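March 6, 2019

I have been told four times now that a tray will fix my desk. The people who say so are pleasant and well organized, and their desks look the way desks look in furniture showrooms. The idea goes like this: put one plain tray in the middle of your work surface, make it a loud color so you can't ignore it, and let nothing sit in it except what you are dealing with at the moment. When you finish, the tray goes back to being empty. You are supposed to feel calm when you look at it.

I don't buy it, or I buy about a third of it, and I want to say which third.

My doubts started with the price. The organizing course my office paid for, run by an outfit called Plevaron, came to 2,512 dollars for the department. For that we got a slide show, a workbook of 47 pages and the advice to clear a space and keep it clear. My grandmother gave the same advice for free, usually while holding a dish towel.

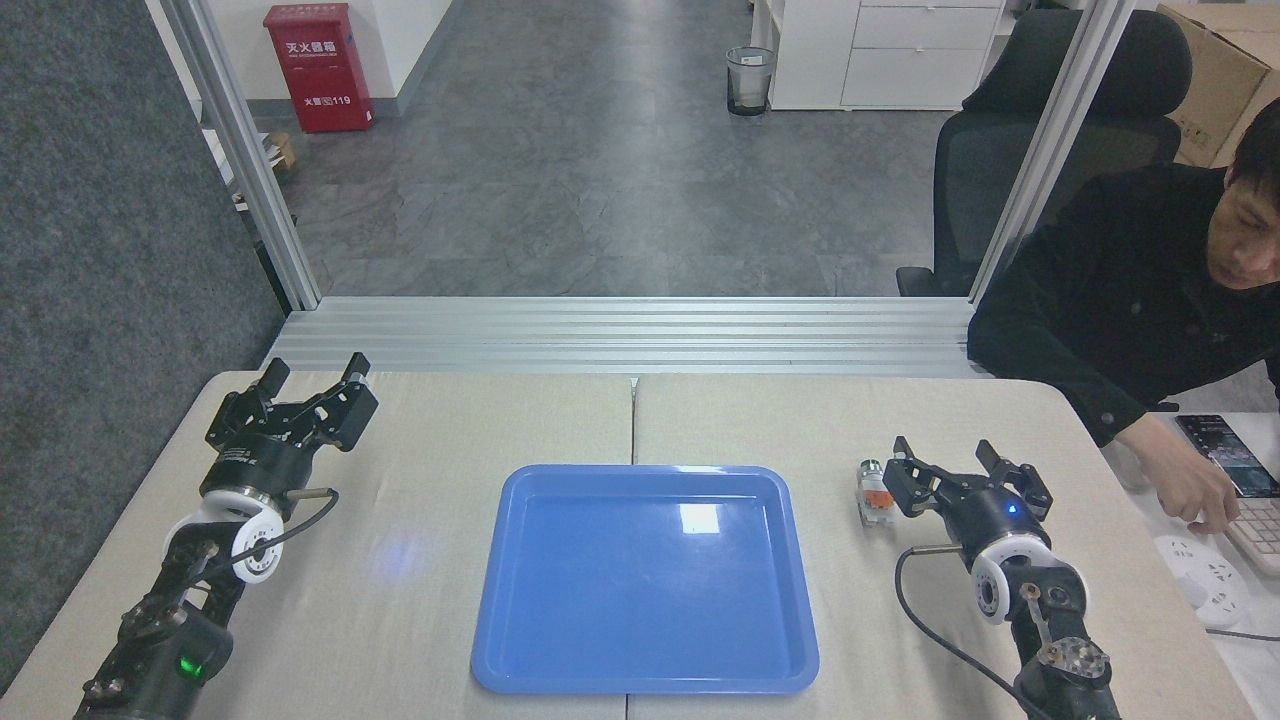
The workbook makes a great deal of the empty tray. It wants you to begin and end each day with one, and there is a page where you check a box to say you did. I kept that up for 12 days. My tray was spotless and the windowsill behind me held two staplers, a mug of dead pens, somebody's adapter and the mail. Everything I had moved out of the tray was still mine to deal with. It had only traveled three feet.

That is my main complaint about this whole branch of tidying. It measures the part you are looking at. A little bottle that stands beside a tray is no more put away than one that stands inside it, but only the second one counts against you on the checklist. I have watched grown adults lift a thing out of a tray, set it down a hand's width to the right, and look satisfied. I have been one of those adults.

## The color business

Then there is the matter of blue. Bright trays are supposed to be better than gray ones or beige ones, and the workbook says so with great confidence and no source. I went looking for one and gave up after an evening. I will admit that a blue tray on a pale tabletop is easy to find, and that a small part dropped on it is easier to see than one dropped on a busy rug. Past that I think people just like blue.

A shiny tray also throws the ceiling light right back at you. Mine did it every afternoon, and I ended up shifting my chair to get away from it. A dull finish would have been kinder. The catalog I was handed offered glossy in five colors and matte in none.

## Where I give ground

I said a third, so here it is. A tray is good for one small thing that rolls, tips or has a way of wandering off. Switches, for instance. A push-button switch has a round head on one end and its contact block on the other, and it will not stay where you lay it if the table gets bumped. My brother-in-law rewired a bench in Jamthorpe last May and spent more time on his knees hunting for parts than he did with a screwdriver in his hand. A raised rim would have saved his trousers.

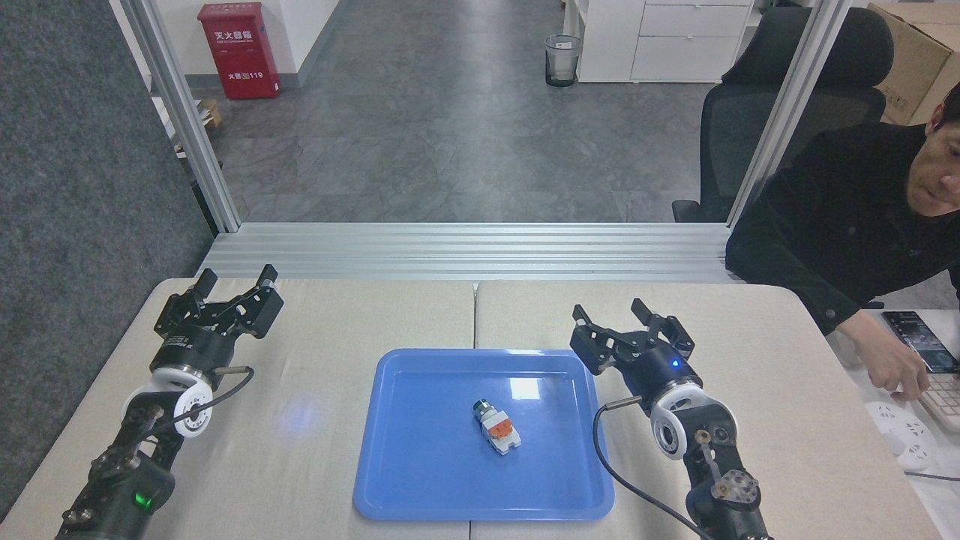 One part in a tray, lying on its side, waiting for somebody to pick it up: I have no quarrel with that. The rim does a job you can name. It matters even more if your table is two tables pushed together, as mine is, with a seam down the middle that eats washers and paper clips. I put a tray across that seam in January and have lost fewer things. I don't know how many fewer. I wasn't keeping score, and I distrust people who say they were.

What I object to is the leap from there to a philosophy. A rim keeps a switch from rolling. It doesn't sort your mail or answer your messages, and it won't make the afternoon shorter. The shop in Pramudbridge that sold me mine had a sign over the shelf promising a clearer mind. The tray cost less than lunch and I suppose they had to say something.

I also notice that the people with the emptiest trays tend to have drawers. Good deep ones, within reach. Nobody photographs the drawers with the fronts open. If I had 300 dollars to spend on order, I would put all of it into a cabinet and use a baking sheet for the rest. A wastebasket you can reach without getting up would come next on my list, well ahead of anything in five glossy colors.
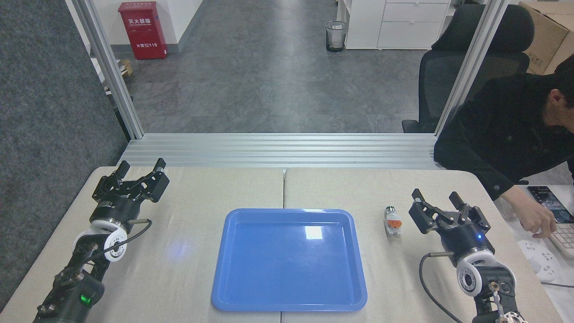

## What I kept

The workbook is gone. I kept the tray, and it stays across the seam. When it's empty I don't check a box, and when it has something in it I don't feel judged, or not much. The little bottle lives next to it, on the table, where the course told me never to leave anything. I use it every day. It can stay there.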